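## 3. What people keep by the door, and why I started asking 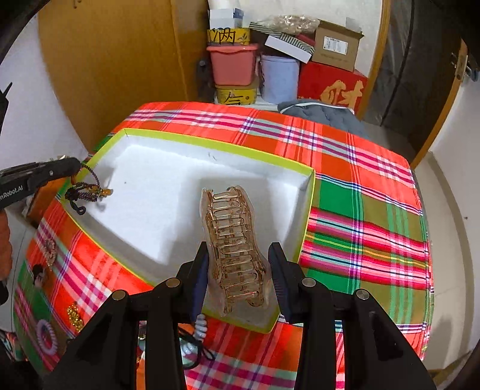 Do small everyday things get lost more often in homes that have a set place for them? Homes with a set place lose fewer of them, going by our diaries, but only when everyone in the home uses the same place.

I'll be the first to admit that I came to this question sideways. I'd been studying how families in Sudlow share out their housework, and people kept wandering off the subject to tell me about keys. Keys, then glasses, then hair clips, then the one good pair of scissors. I have pages and pages of notes where I ask who does the washing up and get back a long story about a missing bus pass (I typed them all up anyway, and I'm glad I did). By June I'd given in and rewritten the whole diary form around lost things.

### 3.1 The diaries

We had 164 homes in the end, split between Sudlow and Plerel. Each one kept a diary for 14 days. The form was a single folded sheet, and I asked people to write down any time they looked for something and couldn't find it where they first looked. That's a generous meaning of "lost", I know! Ladi Danladi, who ran the Plerel half, argued for a stricter one, where the search had to last long enough to annoy you. We went back and forth on it for weeks. My worry was that some people are annoyed straight away and others will potter round the house quite happily until lunch, so we'd have ended up measuring temper.

People were also asked to draw a rough plan of their home and mark any spot where small things were meant to live. A bowl counted, so did a hook, a drawer or the end of a shelf. The plans are lovely, by the way. One had the cat on it.

Figure 1 shows a hair clip and an open box, the two sorts of object that fill most of this section: a thing that wanders, and a thing you might put it in.

### 3.2 What went missing

The diaries gave us 230 searches that were written up fully enough to use. Keys came top, which surprised no one in the office, with glasses behind them and phone chargers after that. Hair things (clips, bands, grips) came fourth, well above where I'd have guessed, and they were the group most often found in a pocket or down the side of a chair. A good many of these entries simply say "found another one instead", and I had a real struggle deciding how to code that. Is a clip still lost if you've stopped looking for it? I went with yes. Etim's earlier work on household stores went with no, so please be careful if you set our tables next to those.

Where there was a set place and everybody used it, searches were rarer and shorter. Fine, that's what you'd expect. The odd bit was the homes where only one person used the place. They did slightly worse than homes with no set place at all, and I kept going back to the diaries because I thought I'd sorted a column wrongly. I hadn't. What seems to happen is that the tidy one moves other people's things into the bowl or the box, quite kindly, and then the owner goes looking where they left them. One woman in Plerel wrote "he has put it away again" on so many lines that she ended up using ditto marks.

### 3.3 Boxes, bowls and hooks

I'd love to tell you which container works best, and I can't, quite. Hooks did well for keys. Open boxes and bowls did well for the first few days of the diary and then filled up with receipts, dead batteries and so on, after which people had to dig. Anything with a lid was more or less ignored. Ladi thinks lids matter more than I do and has a separate note on this, using the Barna interviews, where people talk at length about shutting things away before visitors come.

Bedrooms are the gap in all this. Most of our plans had the set place marked in the hall or kitchen, yet a lot of the smaller items, the hair clips especially, were last seen on or near a bed. We didn't ask about beds on the form. I wish we had.

### 3.4 Some cautions

Keeping a diary makes people look after their things, and 2 homes told us outright that they'd bought a new bowl because of us. I've left them in, though the results barely shift if you take them out. The diaries were also mostly filled in by one person per home, usually whoever had agreed to take part, so the complaints about being tidied up after (and there are plenty) come from one side of the argument. The next round will give a sheet to each adult in the house, in separate envelopes.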